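# Workshop tips: recording examples for a robot arm

Notes from our simulated bench at Jevthorpe, 01/06/2019. Most of them I learned from Iwona Wróbel.
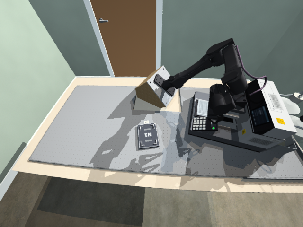
## Before you record

- Put the block back on its start mark. If you want variety, move it a little between runs and write down where you put it.
- Decide how the gripper should touch the panel, and stay with this for the whole set. Two styles in one set confuse the learner.
- Check that the "IN" tray lies flat and its letters can be read from the camera you will use.
- Turn the light once in a while. The shadow of the arm is large on a bench with small holes, and a learner trained with one shadow may depend on it.

## While you record

- Move slowly near the block. Fast moves are hard to copy later.
- Watch the elbow and its cable, not only the fingers.
- If you make a mistake, finish the run and mark it "bad". Heriberto likes to keep those in a separate folder, and we have used them two times already.
- Stop after 22 runs and rest your hands. My runs after that are always worse.

## After

- Play back 3 runs from each set before you save it.
- Name the folder with task, person and set number, for example `panel_elvia_11`.
- Do not wait until you have 800 runs to train the first time. Train on the first small sets and look where the arm hesitates, then record more of exactly that part.
- Copy everything to the Prela disk before you close the simulator.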